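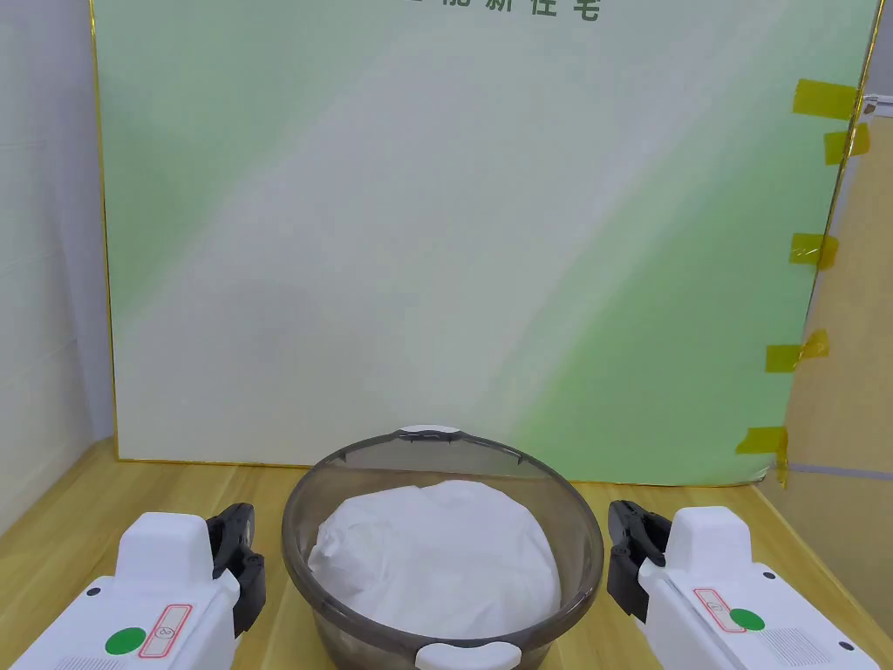
White cloth in a grey bowl.

Call for participants: does folding make any difference?

Collow is looking for 11 people to handle laundry with us for 3 sessions each. We have read a good deal of advice on folding, most of it from people selling storage, and we doubt much of it. Rolled shirts are said to crease less. Bowls and baskets are said to keep small cloths tidier than a drawer does. Perhaps. We would like to see it done by ordinary people before we repeat it to anyone.

What you would do

You would fold, bundle and put away plain white garments and cloths, some at a table and some on the floor. You then do it again your own way, and we compare the two. Expect to be bored by the second hour. The Nomero folding method will be explained to you once, and you may think what you like of it. The Jabłońska method is shorter.

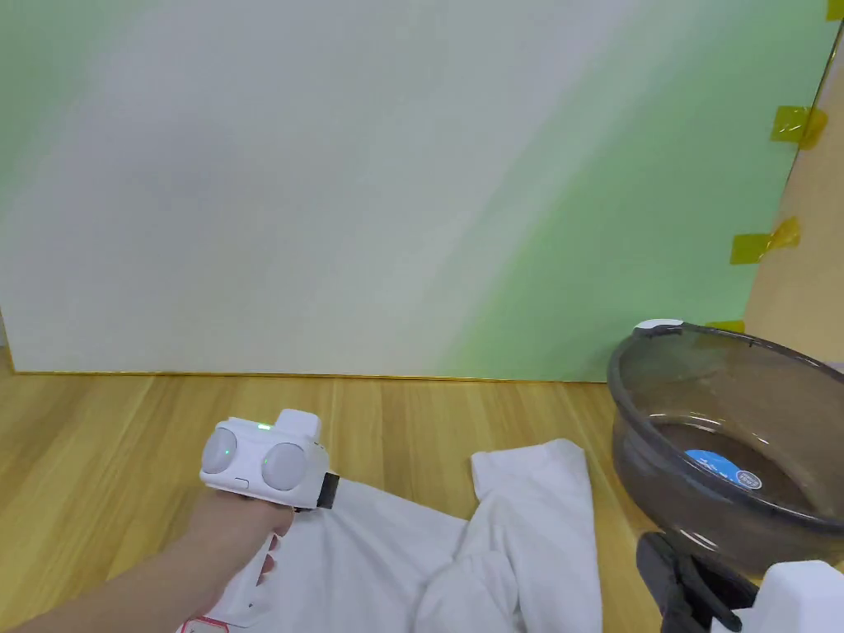
Who we want

Adults who do their own washing and have no particular talent for it. You should be able to kneel on a hard floor for a few minutes at a time, or tell us beforehand that you would prefer table work only. Please don't apply if you teach tidying, sell boxes or have written about either. Enthusiasts are welcome but will be treated the same as everyone else.

What you get

A flat payment of £179 once all three sessions are finished, and tea. If you leave after two, you are paid for two. We make no promise that your cupboards at home will improve.

How to apply

Write to Iida Mäkelä at the Irulen building by Tue 9 November. Half a page is plenty. Tell us how you put away a T-shirt now, and whether you believe it matters. "I've never thought about it" is a perfectly good answer. Sessions will be finished by June.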